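Last updated: 5 Sep 2025

The slow way to dry a plate

When I moved to Karkdale in March, the kitchen of my flat had one long wooden table and almost no cupboards. For the first weeks I hated this. Everything I washed had to stand somewhere, and the only somewhere was the table. I had 38 pieces of tableware in one box, and I learned to know each of them very well.

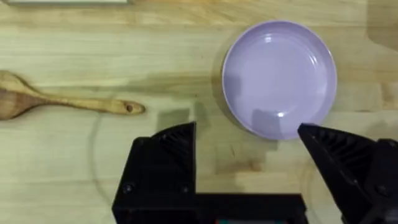 My grandmother dried every dish by hand, with a cloth, before she let anybody leave the kitchen. I tried to keep this habit for a while, but I gave up. The cloth was always damp, and glasses came out with small hairs on them. Now I let the air do the job and I spend my effort on the wood, which needs it more. A wooden table does not forgive a puddle. I wipe it after each wash, and I oil it when the surface starts to feel rough under the hand.

Colour came later. In Cornovville there is a small shop, Giannakopoulos, where the tableware is sold by the piece and not by the set, so it is easy to go home with lavender when you wanted white.

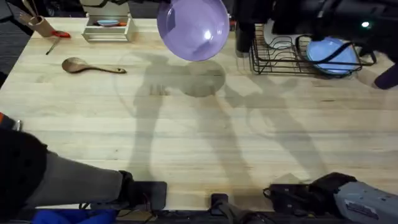 Lavender bowl held above a pale wooden table, with a wooden spoon and a pot for the utensils.

The woman at the till told me that most people buy too many bowls and too few racks. I think she was right — a good rack changes the kitchen more than a new plate does. The plates stand apart, the water has a way down, and you can see at once what you own. I put the large plates in the middle, where they have support from both sides, and I leave the front for the pieces I use every day. 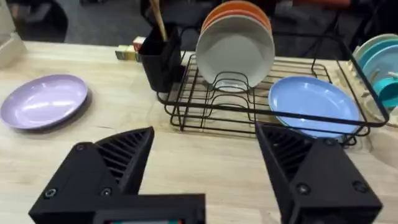
Can a wire rack stand directly on a wooden table?
It can, if you put a tray or a folded towel under it while the dishes are dripping, and lift it away once a day so the wood can breathe.

The rack I finally chose cost 14 pounds at the Covell market, and I have seen others for nearly 38. The expensive ones did not seem stronger to me. What I looked for was coated wire without scratches, and a separate holder for spoons. Wooden spoons must stand with the handle down, otherwise the water stays in the head and after some months they smell. 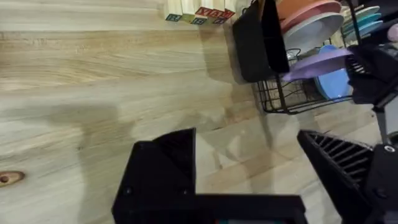 Covell readers have their own opinions on this, and one of them wrote to us that a rack should never be used as a cupboard, that plates left there for days only collect dust, and that the last job of the evening is to put everything away. I understand the argument. But I still have no cupboards, and in the morning I like to take my plate from where I left it.

We use cookies to remember your settings and to count visits. By continuing to read, you accept our cookie policy.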